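Notebook, obituary index, 23rd August

Finished loading the Skomthorpe notices this morning. 1275 in the batch, all from the weekly paper, all run through Litero at the higher setting. Text quality is better than the last batch but the names are still the weak spot. It reads "née" as "nee", "nec" or "nec." and once as "knee". Added all of these to the replacement list.

Ran the Ignacio parser on the output after lunch. It pulls name, age, date of death, place, spouse, parents and survivors. 126 notices came back with no date of death at all. Went through a stack of them by hand. Most say "passed away last Tuesday" or "died early this week", so the date has to be worked out from the issue. Parser should take the issue date and count back, and set the flag for a computed date. Have not written this yet. Don't let it fill the field without the flag, we had trouble with that in the Fasell set.

Survivors are still messy. "Survived by two sons, John of Dayton and Carl, and a daughter at home" gives three people, but it puts Dayton on all of them. Changed the rule so a place only sticks to the name directly before it. Reran on a small sample and it was right for most, wrong where the paper writes "both of" or "all of". Need a separate rule for those two phrases.

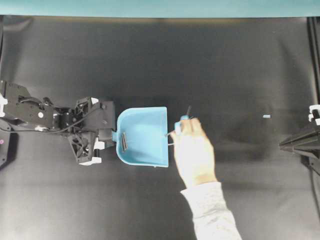 Other problem is duplicates. The paper printed a short death notice one week and the full obituary the next, so the same person turns up twice with slightly different ages or spellings. Matched on surname, first initial and date of death within 6 days. That gave 41 pairs. Read every one. Nearly all good, but there was a father and son with the same name who died the same week, and they must not be merged. Marked them by hand with the keep-apart code.

Cards of thanks are getting in as obituaries too. They start with "We wish to thank" or "The family of the late" – easy enough to filter on the first line. In Memoriam verses are harder because some of them open with the full name and date just like a notice. Leave those in for now and tag them M.

Fasell funeral home ledger: still waiting on the second volume. The first one has burial place for people where the paper only says "local cemetery", so it's worth holding the Skomthorpe burial field open until it comes. Should be here in September.

To do:
Count-back rule for dates, with flag
"both of" / "all of" rule
First-line filter for cards of thanks
Check whether Litero can be given our surname list, manual says yes but the menu item is grayed out
Back up the hand-corrected file before rerunning anything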